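Do we really need to be told to mend things?

September 2026

I have now been handed the same leaflet three times. It came through the door, it came with the council tax letter, and then a young man outside the library in Colholm gave me one while I was trying to get the bike lock off. It says MEND IT, DON'T END IT, and on the back there is a list of all the things a household could save by repairing its belongings. The figure they give is 73 pounds a year. There is no note to say where it comes from. I looked for one, with my reading glasses on.

I should say that I like mending things. I grew up in a house where the toaster had a jubilee clip on it. What I don't care for is being sold it as a movement, with a logo, by the same people who closed the tip at Valcombe on Sundays and then wondered why there were fridges in the lay-by.

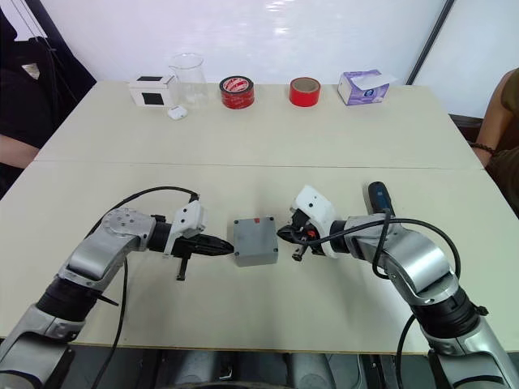

A small grey box on the bench.

My doubts are mostly to do with the sums. Take my kettle. It cost 14 pounds and it stopped switching itself off last November. I took it to the repair morning in Corthorpe, two buses each way, and a perfectly nice man called Dardo Benítez spent most of an hour trying to get the base open. The screws had one of those odd heads that seem to exist purely to annoy people. He got there in the end, looked inside, and told me the part I needed was moulded into the part I didn't need. So I went home with a kettle in a carrier bag, in more pieces than before, and bought another one.

Now, on the form you fill in at the end, that went down as "advice given". I asked. Advice given counts towards the total on the poster. I wonder how many of the others on that poster are kettles like mine.
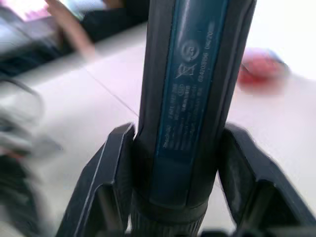
What annoys me most is how much of this gets pushed on to the person at the end of the line. I have never designed a kettle. I didn't choose the screws. Yet all the leaflets are addressed to me, and I can't find one addressed to whoever decided that the lid should be glued. Even the labels do it. There's a crossed-out wheelie bin on the tool in that photo, under another little symbol in a circle, and you'll find the same bin on half the things in your kitchen drawer if you turn them over. It tells me where the thing mustn't go. It says nothing at all on where it should, or whether that place is open on a Sunday, or how you're meant to get there without a car. I have been carrying a dead electric toothbrush from one drawer to another for two years on the strength of that symbol.

My friend Brenda Aravena thinks I'm being sour. Her view is that a repair morning gets people talking and that you can't put a price on it, to which I said they have put a price on it, it's on the leaflet. She had a lamp rewired at Corthorpe and it has worked ever since. I've seen the lamp. It's a good lamp, and it was made in the days when a lamp was a pole with a wire up it, so I'm not sure it proves much about anything sold in the last 8 years.

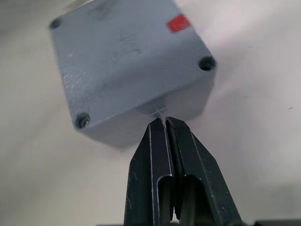 She also says I should go along to the talk at Leiva, the café by the old cinema, where somebody is going to explain the new rules on spare parts. I might. From what I've read so far, makers will have to keep parts for certain goods for a certain time at a reasonable price, and each of those three phrases has room in it to park a lorry. Reasonable to whom? When I rang up about a door seal for the washing machine I was quoted more than half what the machine had cost me, plus postage, and the woman on the phone plainly thought that was quite reasonable.

What would change my mind is dull stuff. Put the ordinary screws back. Print the part number somewhere a person can read it. Open Valcombe on Sundays. And if you're going to count repairs, count the ones that still work six months later, and put the kettles in a separate column where we can all have a look at them.

I've kept the bits of mine, by the way. Brenda says Dardo might want the lead.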